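Posted in: Travel & Walking

Home from Grakimby at last, and since a few of you asked how the walk went, I'm going to ramble on a bit. Put the kettle on.

We did the old coast path up to Dullow over 8 days, which is slower than the guidebook says but exactly as fast as my knees say. 141 miles by the signposts, and plenty more once you add all the wandering off to look for cake.

The first stretch is the easy one, flat as anything, with the sea on your left and sheep on your right. I spent most of it thinking I was terribly fit. Then comes the climb out of Vasau, 400 steps cut into the hillside, and I stopped thinking that quite quickly.

There's a lovely little guesthouse at the top of those steps, by the way, where they gave us soup without us even asking! I'd go back for the soup alone. Do ring ahead in December though, as they shut for most of it.

Now, feet. I can't say this strongly enough: wear your boots in properly. I had nine weeks to do it and I did it in one weekend, round the supermarket mostly, and by the third evening I had a heel like a boiled tomato.

What saved me was changing socks at lunchtime. It feels a faff, sitting on a wall with your bare toes out in the wind, but the afternoon is a different thing altogether afterwards. Thin pair underneath, thick pair on top, and a spare of each where you can reach them.

Also pack less than you want to. I carried a hardback book the whole way and read two pages of it (they were good pages). My walking poles, which I nearly left behind out of vanity, I used every single day.

Last thing and then I'll let you go. Look through your first-aid bits before you set off, and put them near the top of your bag, because the chemist in Dullow shuts at lunchtime and there isn't another one for miles.
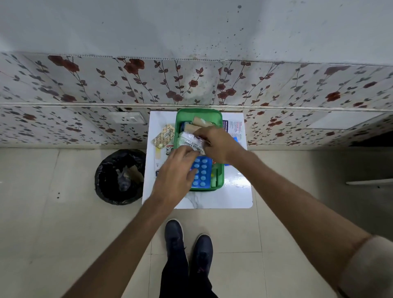
Tanner Fehr: Did the same path two years ago and I'm with you on the lunchtime socks. Is the café by the harbour in Dullow still going? I've been dreaming of their cheese scones ever since.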